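Marble-Look Sheets: Laying Them Flat, Keeping Them Shiny and Getting the Corners Right

I have a soft spot for anything glossy with a marble pattern on it. My first one went on a sad old side table in March, and since then I've done a tray, two shelves and the top of the sewing cabinet, so I've had plenty of chances to get it wrong before getting it right.
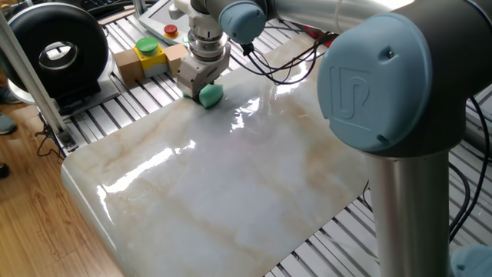

So, a few things I've picked up along the way, in no special order except that the first one really does come first.

Let it relax. A sheet that has been stored rolled wants to stay rolled, and if you fight it you'll be fighting it all afternoon. Open it out on the biggest table you own, pattern side up, and leave it overnight with a folded towel and a few cookbooks on the curliest end. If there's still a stubborn curl in the morning, roll it loosely the other way for an hour and try again. Please don't go at it with an iron! My neighbor Marcelino Escobar did, on the low setting with a dish towel in between, and he has a dull patch the shape of an iron to this day (he keeps a fruit bowl on it).

Mind what's underneath. If your worktable has slats or ridges, slide a smooth board under the part you're cutting or rubbing down. A knife will follow a gap happily, and a thin sheet can pick up a dent from pressing too hard over an edge. An old cabinet door works beautifully.

Decide where the pattern goes before you cut anything. Veins and darker patches pull the eye, and you'll want to choose where it lands. I turn the whole sheet this way and that over the piece of furniture, walk off, make a cup of tea and come back to look again. Laid on a slant, the veining often looks more like stone, though you do waste more at the corners. Save those offcuts - they make lovely drawer liners and coasters.

Look across it, low down, with a lamp or a window on the far side. Shine is very honest about lumps. A smooth area gives you a clean streak of light, and a bubble or a crumb under the sheet breaks the streak up. Do this before you press anything down for good, and then once more after.

For rounded corners, trace around a jar lid on the back with a soft pencil. Sharp scissors, long slow cuts, and turn the sheet instead of your wrist. I leave 2 inches extra on every side for folding under, which is generous, but I've never once been sorry to have too much.

If it's the sticky-backed sort, peel a hand's width of backing at a time and smooth from the middle outward with a dry folded cloth. Nuwan Kanagaratnam from my Thursday sewing group swears by a spritz of soapy water underneath so you can slide it about a little. It worked nicely on her painted shelf, but I wouldn't try it on bare wood.

Cleaning is easy. Warm water, one drop of dish soap, soft cloth, and then dry it with a second cloth or you'll see every drip mark. No scouring powder and no green pads. Coffee rings come off with a bit of baking soda paste, rubbed very gently with a fingertip.

And when you put a leftover piece away, roll it with the pattern facing out, slip an old pillowcase over it and stand it in the back of a closet.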